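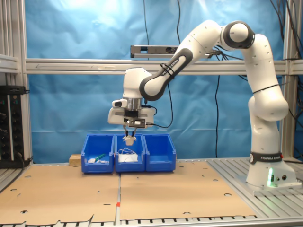
The three sorting bins on the table, mid-afternoon.

October, 4.15 pm. The sorting of small items continued today in the Boateng room. Three blue bins have been set in a row at the front of the table, replacing the single carton in use until last month. Cables with their fittings are assigned to the middle bin, and pens and hand tools to the left. The right bin is reserved for items whose owner is known.

The register stands at 390 entries, with some 54 still to be checked against the old list. Ms. Nutsugah has asked that white cables be coiled before they are entered – a reasonable request, and one that will be added to the room notice.

Mr. Sanna enquired whether the small wooden block should be recorded. It was agreed to leave it on the table behind the bins until the Watodel order has been reviewed.

Labels for the bins have not arrived. Mr. Lamptey will telephone the supplier in the morning and ask for the grey ones if the white are out of stock. The room was locked at 5.30 pm and the key returned to the front office.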